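How a Robot Learns to Fold Your Pants

By Leen Chidiac

Folding a pair of pants takes a person a few seconds. You pick them up, put one leg on top of the other, fold them over and you are done. You probably think about something else the whole time.

For a robot, folding pants is one of the hardest chores in the house. The motors are strong enough and they can move fast enough. The hard part is the software, the set of instructions that tells the robot what it is looking at and what to do next.

Seeing is the first job

A robot's camera does not see "pants." It sees a big grid of tiny colored dots called pixels. Each dot is stored as numbers that say how much red, green and blue is in it. The software has to go from all those numbers to an idea like "this is the waistband" or "this is a pocket." That job is called perception.

Perception is easier with things that keep their shape. A mug looks like a mug from most sides, and it has the same handle today that it had yesterday. Cloth is different. A pair of jeans can be flat, rolled, twisted, bunched up or inside out. There are more ways for it to lie than anyone could ever write down.

So programmers look for clues that stay the same. On jeans, the stitching helps a lot. Seams are often a lighter color than the denim, and they run along the edges of the parts. A back pocket has corners. A waistband is a long strip with belt loops on it. If the software finds a few of these clues, it can make a good guess about the rest, even the parts that are tucked underneath.

Patterns can cause trouble. If clothes are lying on a sheet covered with printed flowers, the software has to work out which edges belong to the clothes and which are only part of the print. A wrinkle in the sheet can look like a seam, too.

Planning comes next

Once the software knows what it is looking at, it has to choose what to do. This is called planning. A plan for a robot is a list of small steps, and the steps are much smaller than the ones you would give a friend. "Fold the jeans" is too big. The plan might go more like this:

Move the gripper over the edge of the cloth.
Open the fingers.
Lower the fingers until one is on each side of the edge.
Close the fingers.
Lift a little.
Check that the cloth came along.

The last step matters. If the fingers close and nothing is between them, the robot should stop and try again. Early robots did not check, and they would go on folding air until someone switched them off. 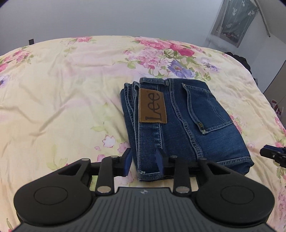 The plan also has to say how many layers to pick up. Folded denim has several layers stacked together. If the robot wants to unfold the jeans, it needs to take hold of only the top one. If it wants to move the whole bundle to a drawer, it needs all of them. The camera can't always tell how deep the fingers have gone, so some robots also measure how far apart the fingertips are after they close. A wide gap means thick cloth, or many layers. A narrow gap means thin cloth, or fewer layers.

Control makes it move

The third job is control. Planning says where the gripper should go, and control gets it there. Many times every second, the control software asks two questions. Where is the gripper now? Where should it be? Then it tells the motors to make the difference smaller.

You do this yourself when you carry a full glass of water. You watch the water, and when it starts to tip, you move your hand a tiny bit. You keep doing it until you reach the table. Engineers call this feedback.

Learning from people

I visited a small company called Durolell, where a team is writing folding software named Plonus. Howard Rudd, one of the programmers, told me that at first they tried to write a rule for every kind of cloth. They had 46 rules, and the towels were going fairly well. Then they tried jeans.

"We threw out nearly all of it," he said.

Now the software learns from examples. A person does the chore using hand-held grippers with cameras attached, and the cameras record each move. A computer then studies the recordings. It compares what the camera saw with what the hand did next, over and over, and slowly builds its own way of guessing the next move. This is called learning from demonstration.

The team had 597 recordings of pants when I was there. Buppha Petchrat made many of them. She folds on beds, tables, couches and floors, because software that has practiced on only one table often gets mixed up when it meets a new one. She also makes mistakes on purpose and then fixes them, so the software can learn how to fix mistakes as well.

Try it yourself

You need a friend, a pair of pants and two clothespins. Hold one clothespin in each hand. You may touch the pants only with the clothespins. Close your eyes and let your friend give you directions, one small step at a time. Your friend is the planning software and you are the control software.

Try again with your eyes open and no directions. Which way was faster? Write down the steps your friend used and see whether another person can fold the pants by following your list.

Words to know

Pixel: one tiny dot in a picture.
Perception: working out what is in front of the camera.
Planning: choosing the steps and their order.
Control: moving the motors to carry out the steps.
Feedback: checking what is happening and making a change.
Demonstration: showing how a job is done.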